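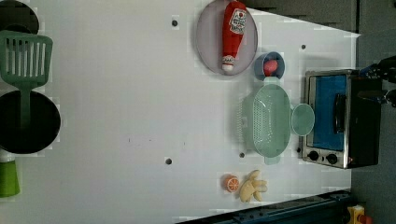

Ticket 732 – Giveaway form for the Kirkham story hour accepting entries, then eating them
Opened by: Miroslava Jireš, Kirkham Children's Books
Assigned to: Zlatko Hodžić, Britus web support
Priority: High (was Low, see below)

9:10 a.m., Miroslava
The entry form for our picture book giveaway says "Thanks, you're in!" and then nothing arrives. No confirmation email, no line in the entry list. I know this because my own mother entered and called to ask if she had won. The giveaway closes at 5 p.m. and the prize is a signed set of the Treltia books, so people are keen.

9:42 a.m., Zlatko
Changed priority to High. Whoever picked Low was me, before coffee. Which browser was your mother using?

9:50 a.m., Miroslava
She says "the internet."

10:15 a.m., Zlatko
Fair enough. I sent a test entry from Firefox and one from my phone. Both thanked me warmly and vanished. The entry list stops at 200. Did you set a limit on the form?

10:21 a.m., Miroslava
I did not. We set a limit of 200 seats for the story hour itself, which is a different form, on a different page, with a different dragon on it.

10:48 a.m., Zlatko
Found it. The giveaway form was made by copying the story hour form, and the seat limit came along for the ride. Past the limit it is supposed to show "Sorry, we're full." Someone had replaced that message with the thank-you text, so the form has been turning people away very politely.

10:55 a.m., Miroslava
That someone was me. "Sorry, we're full" seemed gloomy for a page about books. Are the lost entries gone?

11:30 a.m., Zlatko
Not gone. The Gidey plug-in keeps rejected submissions in an overflow log for up to a month. I count 133 in there, two of which are mine and one of which is from "Test Testerson," whom I don't know.

11:34 a.m., Miroslava
Also me.

12:20 p.m., Zlatko
Done so far:
- limit on the giveaway form raised to 2,000 (the field won't take a blank, I tried)
- overflow entries moved into the main list, minus the three tests
- "full" message put back to the gloomy one
- story hour form left alone, still 200 seats

Confirmation emails are going out now in small batches so the mail server doesn't take us for crooks. Please check that your mother got hers.

1:05 p.m., Miroslava
She got it. She also got a second one, having entered twice. The rules say one entry per household, so I'll be making that phone call.

1:12 p.m., Zlatko
I can delete the duplicate from here. The phone call is outside our support plan. Leaving this open until the form closes at 5.

5:08 p.m., Zlatko
Form closed on time, list exported and sent to you. Status: Resolved.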